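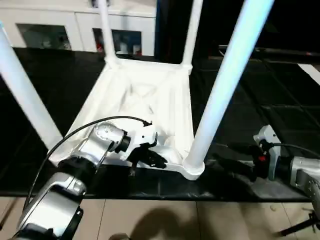
Checking and Adjusting Tyre Pressures on the Cliddale Estate

Iddrisu Sowah
4 October 2020

The procedure applies to the Cliddale estate on standard wheels. Cars fitted with the Arnon towing pack use a different rear pressure, printed on the label inside the driver's door opening. If the label and the handbook disagree, follow the label.

You will need

A gauge reading in kPa or psi
A foot pump or electric inflator
A clean cloth

Before you start

Check the tyres cold. The car should have stood for at least 2 hours. Park on level ground, apply the handbrake and switch off the ignition.

Steps

1. Find the correct pressures on the door label. There are separate columns for a light load and a full load.

2. Unscrew the valve cap and put it in your pocket. Wipe the valve with the cloth.

3. Press the gauge squarely on to the valve. A steady hiss means the seal is poor, so lift it off and try again.

4. Compare the reading with the label. Add air in short bursts, or let it out by pressing the pin in the centre of the valve. Take a fresh reading after each change.

5. Refit the cap finger tight.

6. Repeat for all 4 wheels, then check the spare.

Resetting the warning system

Switch on the ignition without starting the engine. Open the Vehicle menu, select Tyres, then hold OK until the display shows Stored. The system relearns as the car is driven, and the warning lamp should stay off.

If the lamp returns, check the pressures again when the tyres are cold. A tyre that keeps losing air needs to be inspected by a tyre fitter.

Winter tyres

Owners changing to winter tyres in November should repeat the reset after the wheels are fitted.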